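Clullholm workshop gathers examples for two-armed robot
25th April

CLULLHOLM. A small tree, a handful of glittering ornaments and a robot station with two arms are the tools of a new project at the Gudik workshop. The company, which develops software for handling machines, has started to collect examples for a learning system. The system should later be able to put ornaments on a tree and take them off again without a person at the controls.

The work is done by operators who guide the arms from a seat beside the station. Each attempt is recorded from start to finish, with the views of the cameras and the positions of all the joints. One recorded attempt is called an episode. According to the company, the first goal is 500 episodes, and by Tuesday evening 108 of them had been accepted.
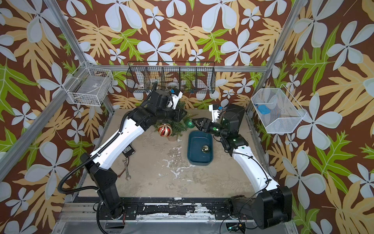 The two arms at the tree, with the dark blue bin on the right.

The choice of a Christmas task in spring has a practical background. Gudik was asked for it by Kevitz, a firm that prepares window displays for shops and hotels. Kevitz begins the decoration of its trees already in late summer, and a large part of the season is spent on work which is the same from one tree to the next. The firm has lent the ornaments for the recordings and will also judge the results.

For a learning system the task is more difficult than it sounds. A ball with a smooth surface reflects everything near it, so its look changes with every movement of the arm. The hanging string is thin and does not keep its shape. Branches give way when they are touched, and they can hide the fingers of the gripper from one camera while another camera still sees them. For this reason the station does not depend on one view only. There are cameras mounted on the arms, and their pictures are stored together with those of a camera that looks over the table.

An episode begins with a short instruction, for example to hang the gold ball on the tree, or to bring the green one to the bin. The operator then has to complete it in a calm and even way. Fast movements are not wanted, and a long pause in the middle is also a reason to reject the recording. If an ornament falls, the operator may pick it up and go on. Such episodes receive a special label and are kept, as the company wants the system to learn also how a mistake is repaired. 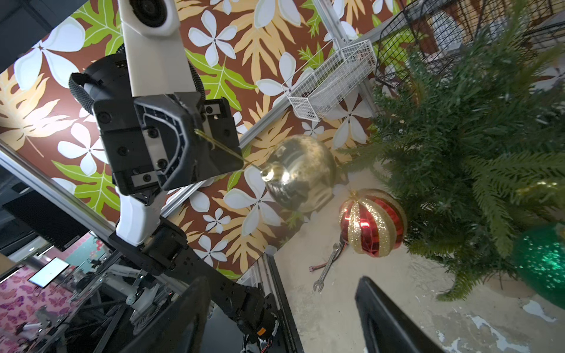
The string has caused the most discussion among the operators. In the first week they took the balls mostly by the body, which is easier at the pickup but leaves the loop hanging free when the ball comes to the branch. Now the written guide permits both ways. It asks that every operator use each of them during a shift, so that the collection does not show only the habit of one person.

The guide has been changed in other points too. The tree should be turned a little after every few attempts, and the ornaments should not always start from the same place. Tools on the table are allowed to remain there during a recording, provided that they do not block an arm. The operators must write down when a camera has been cleaned or a cable has been fastened again, and this note is saved with the next episode.

After each shift the recordings are looked through by a second operator. This person marks the moment of the grip and the moment of the release, corrects the instruction if it does not agree with what was done, and removes attempts where one of the views is missing. The check takes nearly as much time as the recording itself. Gudik says that it had planned less time for this, and that the plan for the coming weeks has been adjusted.
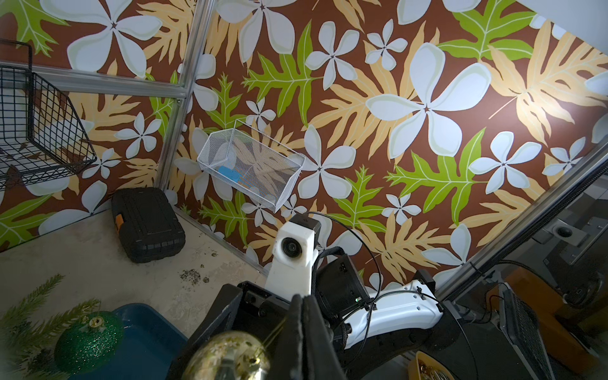

The surroundings of the station were also a subject of planning. A system which has been trained in front of one plain wall can have trouble when it is moved to another room. The displays of Kevitz stand in places with patterned wallpaper, mirrors and shop lighting, and a quiet gray background would give a wrong idea of the later work. The flowered print will be exchanged for a different one when half of the episodes are complete. The lighting will be varied in the same period.

Part of the cost is paid by the Wanigasekara fund, which supports technical projects of small companies in the Clullholm area. The fund has asked that a part of the recordings be made available free of charge to schools and universities. Gudik has agreed to this and intends to publish them with the operator guide and a short explanation of the labels. Recordings in which a voice or a face could be recognized will be left out.

The first training of the system is planned for May. It will be tried only with single ornaments at the beginning, first with one arm and later with both. A test on a taller tree, as it is used by Kevitz in hotel lobbies, depends on these results and has no date yet. The arms of the present station would not reach the upper branches of such a tree, and a different mounting would be necessary.

Until then the recordings continue on working days in two shifts. Gudik is looking for two more operators for the afternoon shift. Experience with robots is not required, and new operators practice for several days before their episodes are counted. Interested persons can ask for the conditions at the reception of the workshop.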